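Utano Research Notes
July issue

Manipulation group reports first results on paired-view training

The manipulation group at the Utano laboratory has completed the first stage of its study on how robot arms learn to pick up and move household items. The work was carried out with partners at Prerer and follows the plan set out in the spring.

The study asks a narrow question. Most training programs for robot arms rely on one fixed camera that looks at the whole work surface. The group wished to learn how much is gained when a second view, taken close to the gripper, is added to each recorded task. Both views are saved together, along with the position of the arm, and the control model is trained on all of them at once.

Tasks are recorded on a white table stocked with toy food, dishes and a toaster oven. Items are moved to new places between recordings so that the model cannot simply learn a fixed path.

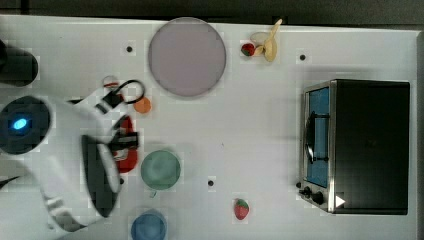 Roel Timmermans noted at the group's review meeting that the overhead view had been trusted too much in earlier work, and that an arm often covers the very item it is reaching for at the moment when sight of it matters most. He asked that every failed grasp be sorted by whether the item was hidden from above. The group has since adopted this practice for all trials.

The first training set holds 2,000 recorded tasks. Two models were trained on it: one with the overhead view alone, and one with both views. Each was then tested on the same layouts, using items that had been set aside and left out of training.

The model with both views completed more of the test tasks. The gain was small for rigid items such as bowls and cups. It was much larger for soft items, where the fingers must close at the right height and the outline of the item gives little help.

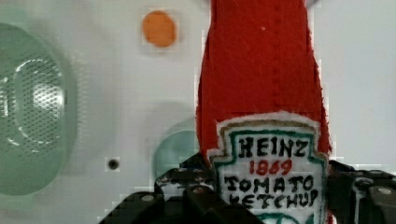 In written comments on the draft report, De Smet questioned whether the gain comes from the close view itself or only from the added data, and asked for a control model trained on two fixed cameras. The group considers this a fair point – the present results cannot settle it – and the control model will be part of the second stage.

Training code will be shared with partner laboratories through the Omulitz archive once the second stage is complete. Groups that wish to propose test items may write to the project office.

Contact: Utano Research Notes, Project Office | Copyright Utano. All rights reserved. | Back to top

Recent items
Omulitz archive opens to partner laboratories
Safe working distances for shared robot benches: revised guidance
Prerer and Utano extend joint study program
Call for test items: soft and flexible goods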